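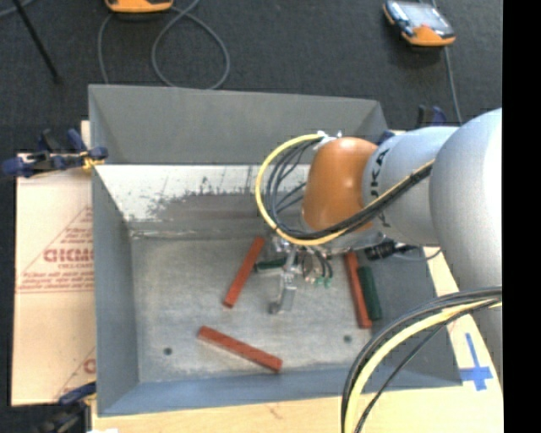
Figure 1. The gripper over the metal bin, with red and green bars on the bin floor.

3. Teaching the pick by demonstration

The aim of this part of the project was to get bar picking working without writing each path by hand. Stindus had asked for a cell that a shop worker could set up again when the parts change, so we compared two ways of showing the arm what to do.

3.1 Hand guiding

In hand guiding, one of us held the arm near the wrist and moved it down to a bar while the controller stored the joint positions. This was quick to learn. The weak point was the last few centimetres. Pushing on the arm made the finger drift sideways, and close to the bin wall there was little room for a hand. The cables at the wrist also pulled on the arm when it was turned far round.

3.2 Remote control

For the second method the operator stood back and drove the arm with a handheld controller. Each demonstration took longer, but the final approach was steadier. Evelien Jacobs recorded most of these runs and wrote the script that removes pauses at the start and end.

In total we kept 314 demonstrations. We threw out 7 in which the bin had shifted on the table. After that it was clamped at the edge and the problem did not come back.

3.3 Bar positions

Bars were laid out again by hand before every run, some side by side and some crossing the floor of the bin at an angle. Bars lying close together were the hardest to teach, as the finger has to come down in a narrow gap. We agreed on 3 rules for the operator:

Approach from above, never along the floor.
Take the bar with the most free space first.
Stop the recording if the finger touches a wall.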